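Postal vote checks: what the returning officer's team in Rivadeneyra changed

Jun 23, 2025

Politics / Local elections

The council district of Rivadeneyra rejected 126 postal votes at its January by-election, and the deputy returning officer has spent much of the time since then reading the covering forms. She agreed to talk through the results on condition that she was not named, as the district's report has yet to go before full council.

"Most of them were signature mismatches," she said. "The next largest group had a date of birth missing, or the voter had put the date they filled in the form. Those are different faults and we had been logging them under one code."

The district uses Hekura, a checking package that compares each returned form with the one held on file. Hekura gives a score and an operator makes the decision. Until January the pass mark was set centrally and had not been reviewed after the contract was renewed. Anything under it went to a single adjudicator.

"One adjudicator is lawful," she said. "I would still prefer 2. If they disagree, it comes to me, and I write down why I decided as I did."

Party agents were entitled to watch the opening sessions, and 3 attended. Their complaint was about the screens, which faced the operators and could not be read from the agents' seats. She accepts the point. At the next poll each desk will have a second screen turned outwards, with the two signatures shown at the same size.

The trial of the new layout took place at the Destamach hall, where the count is also held. It used 130 dummy forms, some with faults put in on purpose.

"We wanted to know how long a disputed form takes from first scan to final decision," she said. "The software part is short. The slow part is finding the paper again if an agent asks to see it, so the trays are now numbered to match the batch sheet."

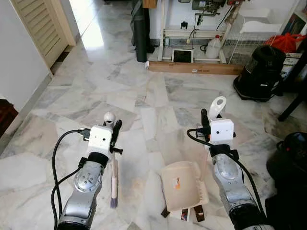
She was less willing to be drawn on Jident, the identity service that two party groups want the district to buy. A motion is expected before the summer recess. Her view is that it would help with applications for a postal vote but do nothing for forms coming back.

"By that stage the voter has already been accepted," she said. "What we are checking is whether the same person signed. That is a matter of handwriting, and handwriting changes with age or illness."

Voters whose forms were rejected have been sent a letter giving the reason and asking for a fresh signature - a step the law requires, although the old letter ran to several pages and drew few replies. The new one fits on a single side, with the signature box at the top.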